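Tenants who pay for repairs themselves could find it easier to claim the money back

Apr 15, 2021

Renters in Skaltcombe who fix urgent problems out of their own pockets would be able to take the cost off their rent under a rule the city plans to bring in this June. The rule has been two years in the making, and the housing attorney who helped draft it spent a morning answering questions at her office on the Akbridge side of town.

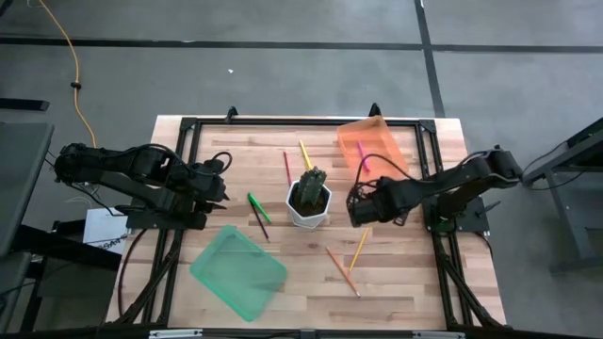
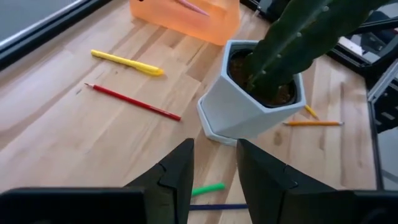
She has worked on rental cases for most of her career, first for landlords and for the last several years for tenants. The repair rule came out of a run of cases that all looked the same to her: a broken heater or a failed lock, a landlord who did not answer, and a tenant who paid a tradesman and was then told the full rent was still due. "The law said they had a right to a working heater," she said. "It didn't say what to do on the night it stopped working." Her advice to tenants starts with paper. A pencil or a marker like the green one on the wooden tabletop will do, as long as the date and the problem are written down the day it starts. "I've had people come in with perfect memories and no notes," she said. "The landlord's lawyer has notes."

Under the draft, a tenant must tell the landlord about the problem in writing. A text message counts, and so does an email. A phone call does not. If the problem makes the home unsafe or cuts off heat, water or power, the landlord has 2 days to start work or to give a firm date for it. For anything less serious, the limit is 30 days. When the limit passes, the tenant may hire someone and take the bill off the next month's rent.

There is a cap. A tenant can take off no more than 70 percent of one month's rent for any one repair, and what is left of the bill can be carried to the following month. She wanted a full month with no carrying over, and did not get it.

"The landlords' side made a fair point about small owners," she said. "If you own one house and the rent pays the mortgage, losing a whole month is serious. I still think the cap is low. A new water heater costs more than that in most of the city. But the tenant does get the rest back, it just takes longer, and I can live with that."

She was asked what stops a tenant from calling in a friend and writing up a large bill. The draft says the work must be done by a licensed contractor if it involves gas, wiring or the main water line. For other work, the tenant needs an itemized receipt and a photo from before and after. If a landlord thinks a bill is more than 20 percent over the going rate, the landlord can ask the city's housing office to review it.

"Will somebody try it? Sure," she said. "People pad bills in every line of business. But the tenant has to live there afterward and deal with the same landlord. Most of the people I see are scared to ask for what they're owed. They're not thinking about how to get extra."

The part of the draft she cares about most is a short section near the end on retaliation. It says a landlord who raises the rent or refuses to renew a lease within six months of a repair claim has to show a separate reason for doing so. Under the present rules, the tenant has to prove that the landlord was getting even.

"You can't prove what's in somebody's head," she said. "I had a client in one of the Semaan buildings who asked for a window to be fixed. She had lived there nine years and never paid late. Three weeks after the window, she got a notice. Everybody in the room knew why, and we lost."

She said that case was what made her stop taking landlords as clients. She doesn't regret the years she spent on the other side, and says they taught her how owners decide what to fix and what to leave. In her experience, a landlord who puts off a repair is usually short of cash or badly organized. Outright malice is less common than tenants think.

"There's a pile of requests and the loudest one gets done," she said. "The quiet tenant with the leak under the sink waits. Then the floor goes, and the repair costs ten times as much. I used to tell my landlord clients that fixing the leak was the cheap choice. Some of them listened."

The rule would apply to apartments, rented houses and rented mobile homes. It would leave out rooms rented in a home where the owner also lives, and leases shorter than three months. She argued against the second exception. Some owners already write leases one month at a time and renew them for years, and she expects more of them to do it once the rule is in force.

"I'd have counted how long the person has lived there," she said. "That's a fix for the next round."

Landlords have complained that the two-day limit is too short when contractors are booked up, as they were through most of the past winter. She pointed out that the draft asks for a start or a firm date. An owner who calls a plumber, is told the plumber can come on a certain day, and passes that on to the tenant has met the limit. If the date slips, the owner has to send a new one in writing.

"Most of the fights I see begin with silence," she said. "People will put up with a cold apartment for a few nights if somebody tells them when it's going to end. It's the not hearing back that gets them to a lawyer."

The city also plans to put the forms online through Olla, the service it already uses for parking permits and trash pickup. A tenant would be able to file the notice there, and the system would stamp it with the time and send a copy to the landlord. She supports that but does not want it to be the only way. Many of her older clients do not have a computer at home, and some share one phone among a whole family.

"They told me there'll be paper forms at the library and at the housing office," she said. "I asked for Spanish and Arabic as well. Spanish is done. I'm still waiting to hear on the other one."

What should a tenant do now, before the rule takes effect? She said the answer has not changed. Send the request in writing and keep a copy. Keep paying the rent in full, even when it feels wrong, or put it into a separate account on a lawyer's advice. Do not take money off the rent under the present law without talking to someone first.

"That's the mistake I see most," she said. "Somebody hears about the new rule on the news, takes the money off the next check, and ends up in eviction court for nonpayment. The rule isn't in force yet. A judge can't use it to help you."

Repairs finished before the start date would not be covered, even if the landlord has never paid the tenant back. A problem that was reported earlier and is still not fixed on that date would be covered, but the tenant would need to send a new notice, and the clock would start from there. She suggests that people with an open request put together the old messages now and have the new notice ready to go.

The council will take written comments on the draft until the end of the month and is expected to vote in May. She thinks it will pass with small changes, most likely to the cap. Tenants and landlords who want to comment can use the form on the city's site or drop off a letter at the housing office during business hours.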